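# Sorting the Small Stuff: Mirjam Dierckx on Baskets, Brushes and Open Tables
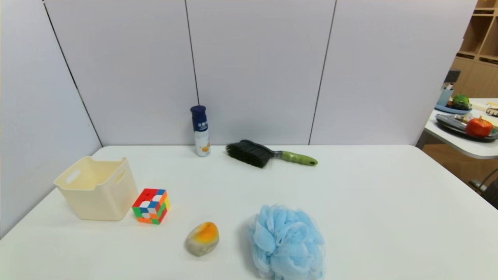
## Start with the table, then the basket

Mirjam Dierckx plans storage for small apartments. Her one-person practice, Trenden, takes on bathrooms, utility closets and the kind of hallway cabinet where cleaning supplies end up next to toys. We spoke in May, at nine in the morning, and she had already unpacked one cabinet.

Her method begins with a clear surface and an empty basket. Everything from the cabinet goes on the table with space between the items. Nothing goes back until each thing has been picked up once.

"People want to buy containers first," Dierckx says. "I ask them to wait. A basket has an inside length, an inside width and a depth, and you need all three before you know what it will hold. The figure on the label is usually the outside of the rim."

She prefers a plain rectangular plastic bin, open at the top, with a cut-out handle at each end. The flared side is a compromise. It lets empty bins nest, but it costs floor area, so a bin that measures well at the rim can be tight at the bottom.

"Measure at the base. If the brush doesn't lie flat down there, it will sit on a slant and everything else will slide under it."

## Tall things, long things

A typical mixed load gives her two problem shapes: the spray can and the handled brush. The can is tall and narrow. The brush is long, and heavier at one end than the other.

Cans stand upright in a corner of the basket, cap up, where two walls support them. She does not lay them down in an open bin, where they roll when it is carried. If the cap rises above the rim, the shelf height has to be checked again with the can in place. In a recent job for a client in Ladefoged, the shelf gap was 300 millimeters and the tallest can cleared it, but only with the basket pushed straight in. Tilting it over the shelf lip took more height than there was.

"We moved the shelf up one peg. That was the whole repair."

Brushes with a hole in the handle she would rather hang. A hook on the inside of the door keeps the bristles off every surface and frees the longest dimension in the bin. Where there is no door, the brush goes in along the long wall with the bristles facing out.

"Stiff bristles take a set if they're pressed against plastic for a few months. Then the brush cleans on one side only."

## Soft things

A mesh bath sponge is mostly air. Dierckx treats it as the last item in, placed on top with nothing over it. It also has to be dry, and she allows 14 hours on a hook before it goes into any container. She keeps it away from the scrubbing brush in all cases, either in a second bin or on the other side of a divider.

"One is for skin and the other is for dirt. I don't need a theory for that."

She uses a clip-in divider called the Clirnudine, which grips the rim and does not reach the floor of the bin. She likes the grip and dislikes the gap underneath, where small objects travel from one side to the other.

## The things that don't belong

Every table she works at collects a few objects with no link to the cabinet. A puzzle cube is common. So is something smooth and pebble-shaped that might be decoration or might be soap.

Her rule for these is to ask where the object was last used. A cube goes back to the living room, scrambled or solved. An object that nobody can identify gets picked up, smelled and, if there is still doubt, rubbed with a damp finger.

"If it lathers, it goes in a dish. If it doesn't, it goes on a windowsill."

She does not keep a miscellaneous basket. She tried one at home and gave it up when the contents reached 94 items, by her own log.

## Weight and carrying

Dierckx weighs finished baskets on a kitchen scale. An empty bin of the size she favors comes in at nearly 500 grams. She lifts the full one by both handles and watches which end drops. If one does, she moves the can toward the middle of that wall and lifts again.

Her next job is a laundry room in Tornitz, with open shelving on two sides and no doors. The hooks will have to go on the wall. She has asked the owner to find out what the wall is made of before she orders them.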